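Policarpio Toy Library to open second branch in Grurimmont this May

GRURIMMONT — Families in Grurimmont will be able to borrow toys, puzzles and games close to home from May, when the Policarpio Toy Library opens its second branch in the former fabric shop on Zorkside Road.

The new branch will carry over 1000 items for children up to the age of eight. It will be open Tuesday to Saturday, from 9:30 a.m. to 4 p.m., and members can use the same card at both locations.

"We have had people driving 50 minutes each way to return a train set," said Marilou Calimlim, manager of the toy library. "Many of them live near Grurimmont, so that is where we looked first."

Membership costs $50 a year per household. Each household may borrow up to two large toys and four small ones at a time, for three weeks. Loans can be renewed once by phone or at the counter, unless another family has put the item on hold.

Pretend play is the most borrowed category at the original branch, followed by ride-ons and wooden puzzles. Play kitchen sets are lent in zippered bags with a contents card, and borrowers are asked to check the bag against the card before bringing it back.
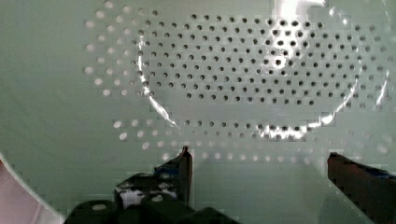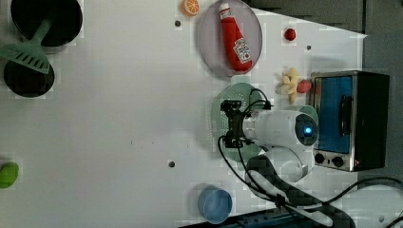
Second photo: Toy kitchen items, including frying pans, a light green spatula and a ketchup bottle.

The Grurimmont shop was vacant for two years before the library signed its lease. Local builder Dindo Pangilinan widened the front door for prams and wheelchairs, and his brother Rogelio Pangilinan fitted the shelving. A parking bay behind the building is set aside for loading larger items.

Grigore Ciobanu, who will run the new branch, said 77 households had already joined the waiting list.

"Most of them asked about opening hours and whether we take donations," Ciobanu said. "We do take donations, but please call before dropping anything off — storage is tight until the back room is finished."

Donated toys should be clean and complete. The library cannot accept soft toys, car seats or anything with a missing battery cover.

A free story session with children's author Benjie Sison will be held on the first Saturday, starting at 10 a.m. No booking is needed.

Membership forms are available at the Policarpio branch and at the Sternumari Community Centre.

Media contact: Marilou Calimlim, Policarpio Toy Library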